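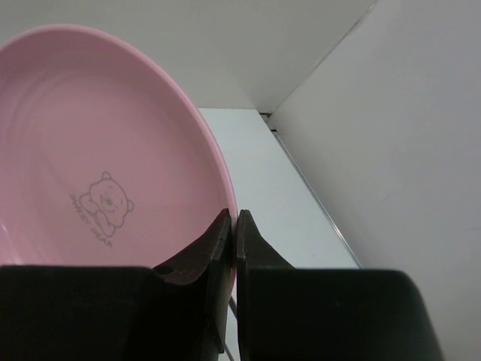
Mistar 3 Adds Browser Export and a New Tilemap Editor

Home | News | Tutorials | Engines | Downloads | Forum

Saturday, April 4, 2026

Zarthorpe has released version 3 of Mistar, its 2D game engine for small teams and solo developers. The update adds one-click export to the browser, replaces the old tilemap editor, and changes how the engine handles touch input on phones and tablets.

Browser export was the most requested feature on the Mistar tracker, where the ticket had collected 521 votes. Earlier versions could only build for desktop and Android, and developers who wanted a web version had to use a community plugin called Plerport. That plugin stopped working with the January beta. Zarthorpe says its main features are now part of the engine, and projects that used it can be converted from the Tools menu.

An empty project exported to the browser comes to 274 KB compressed. Sound is loaded separately and does not start until the player taps or clicks, as most browsers require. Save data goes into local storage by default. Games that write large save files will need to use the older file interface, and that still has to be set up by hand.

The tilemap editor has been rewritten from scratch. It now supports layers of different tile sizes, and maps can be edited while the game is running. Auto-tiling rules are stored in a plain text file next to the map, so two people can work on the same tileset and merge their changes. Maps made in version 2 open without conversion — but once saved, they can't be opened in the older editor again.

Touch input is the change most likely to break existing games. Mouse and touch events used to share one handler. They are now separate, and a game that listens only for mouse clicks will not respond to a finger on a phone. A compatibility switch in the project settings brings back the old behavior. Zarthorpe plans to remove the switch in version 4.

The release notes list 236 bug fixes. Among them are a crash when a sprite was deleted during a collision callback, wrong kerning in bitmap fonts, and a memory leak that showed up in games that changed scenes often. Gamepad rumble on Linux is still listed as a known issue.

The puzzle game Zaidi is included as the new sample project and replaces the old platformer demo. It has 125 levels and comes with full source code and art. The code can be reused in commercial games, while the art is for learning only.

Mistar 3 is free for personal use. Studios with a paid license for version 2 get the upgrade at no extra cost until their current term ends. Builds for Windows, macOS and Linux are on the download page — the Linux package is a single archive with no installer.

Recent items
Plerport maintainers close plugin to new features
Zaidi level editor now open to players
Saving and loading in Mistar, part 2
Choosing a physics step for mobile games

Contact | Privacy | © 2026 | Back to top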